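ゲストハウスでの連泊を気持ちよく過ごすための荷物と共用スペースの使い方

こんにちは。旅先ではホテルよりもゲストハウスに泊まることが多い私ですが、友人から「相部屋って荷物はどうしているの？」「台所は勝手に使っていいの？」とよく聞かれるので、一度きちんと書いておこうと思います。先月もボムソープ（Bomthorpe）という小さな港町の宿に連泊してきたばかりで、記憶が新しいうちに、という気持ちもあります。少し長くなりますが、お茶でも飲みながらお付き合いくださいね。

予約の前に確かめること

まず、到着できる時間帯です。受付が夜通し開いている宿もあれば、夕方には閉まってしまう宿もあります。私が泊まったところは20時で受付が終わり、それより遅い人は暗証番号で入る仕組みでした。列車が遅れそうなときは、早めに一言メールを入れておくと宿の方も安心してくださいます。

次に、鍵つきロッカーの有無と、南京錠が持参かどうか。貸してくれる宿もありますが、有料だったり、数が足りなかったりします。私は小さな番号式の錠をいつも2つ持っていきます。ひとつはロッカー用、もうひとつはリュックのファスナー用です。

それからタオル。シーツは料金に入っていてもタオルは別、という宿が本当に多いのです！薄手の乾きやすいものを一枚入れておけば、まず困りません。
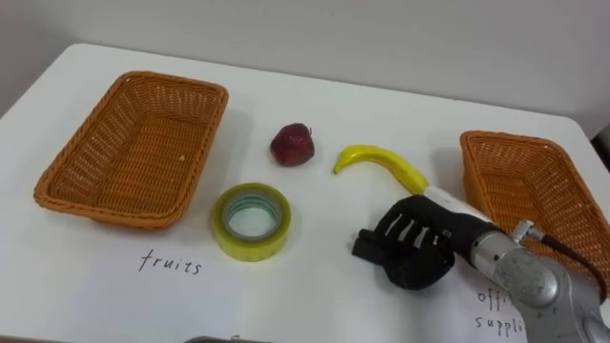 荷物は「夜使うもの」から分ける

相部屋で一番気を遣うのは、消灯後のがさがさ音です。ビニール袋の音というのは、暗い部屋だと驚くほど響きます（私も昔、さんざんやってしまいました）。そこで、荷造りの段階で次のように分けておきます。

1. 寝る前に使うもの。歯ブラシ、洗顔料、寝間着、耳栓。布の巾着にまとめて、枕元に置きます。
2. 朝すぐ使うもの。翌日の服と靴下をひと組にして、足元へ。
3. 日中まで触らないもの。ロッカーの奥に入れてしまいます。
4. 貴重品。パスポートと予備の現金は薄いポーチに入れ、シャワーのときも持っていきます。

チェックインしたら、明るいうちに巾着とポーチを出してしまうのがこつです。夜になってからリュックの底を探るのは、自分も疲れますし、隣の方にも申し訳ないですからね。

ベッドは、選べるなら下の段をおすすめします。上の段は静かで落ち着くのですが、夜中にお手洗いに立つとき、はしごがぎしぎし鳴るのが気になって、私はどうも眠りが浅くなります。背の高い方は、頭をぶつけないようにだけお気をつけて。

共用キッチンの使い方

連泊の楽しみといえば、なんといっても自炊です。市場で買ったものを自分で料理して食べると、その町に少しだけ住んでいるような気分になれます。

最初にすることは、冷蔵庫の決まりを読むこと。たいていは扉に貼ってあります。名前と出発日を書いて入れる宿がほとんどなので、荷物に油性ペンとマスキングテープを入れておくと便利です。名前のないものは処分されても文句は言えません。
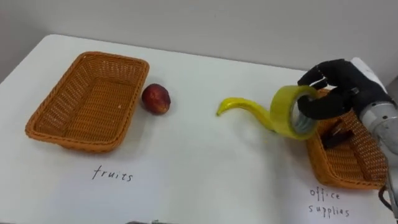
料理をするのは、混み合う時間を少しずらすのがおすすめです。夜の七時ごろはどこの宿でもコンロの取り合いになりますが、一時間早いだけで、ずいぶんのんびり使えます。私は、麺をゆでて野菜をのせるだけ、というような鍋ひとつで済むものばかり作っています。

食べ終わったら、洗って、拭いて、元の棚に戻すところまで。乾かしておくつもりで流しの横に置いたままにすると、次の人が困ってしまいます。

今回の宿では、同じ部屋になったエフア・フィアゾ（Efua Fiadzo）さんという方と、台所で何度もご一緒しました。お豆の煮込みを分けていただいて、これがもう本当においしくて！お返しに味噌汁を作ったら、とても喜んでくださいました。粉末だしと小さな味噌を持ち歩いていると、こういうときに役に立ちます。

洗濯は到着した翌日に

三泊以上するなら、洗濯は二日目に済ませてしまいましょう。最終日の前の晩に洗って、乾かないまま荷物に詰めることになるのはつらいものです。宿の洗濯機は一回900円と少し高めだったので、私は坂の下のコインランドリーまで歩きました。待っている間に近くのパン屋さんをのぞくのも、よい時間でした。

干す場所は宿の方に聞いてください。ベッドの柵にかけたくなりますが、断りなく掛けると嫌がられることもあります。
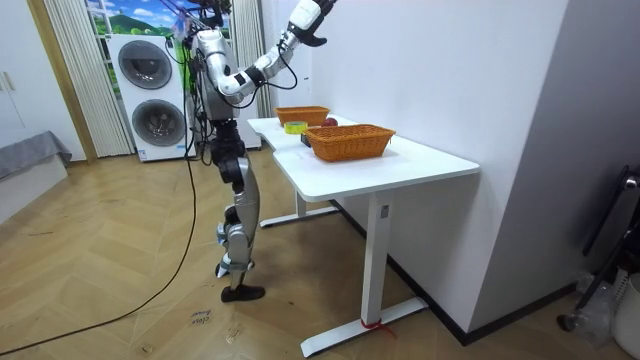 お金まわりの小さなこと

鍵の保証金を現金で預ける宿があります。私のところは2000円で、鍵を返すときにそのまま戻ってきました。出発が早朝の場合は受付が開いていないことがあるので、前の晩のうちに返金の方法を聞いておくと慌てません。

町によっては宿泊税が別にかかります。予約画面の合計に入っていないことも多いので、到着時に払う分を小銭で用意しておくと、受付がすんなり終わります。

出発の朝の手順

・前の晩に、着る服以外はすべて詰めておく
・目覚ましは音ではなく振動にして、枕の下へ
・荷物は廊下か談話室に出してから最後の整理をする
・シーツをはがすかどうか、貼り紙を確認する
・冷蔵庫の残りものは、宿の方に声をかけてから「ご自由に」の棚へ
・ロッカーの錠を外し忘れない（私は一度、空のロッカーに錠をかけたまま帰りました）

列車まで時間があるときは、荷物を預かってもらえるか聞いてみてください。十月のボムソープは風が冷たかったのですが、身軽になって港をひと回りできたおかげで、焼きたての魚のパイにもありつけました。次は隣町のミクソープ（Mikthorpe）に泊まるつもりなので、台所の様子など、また書きますね。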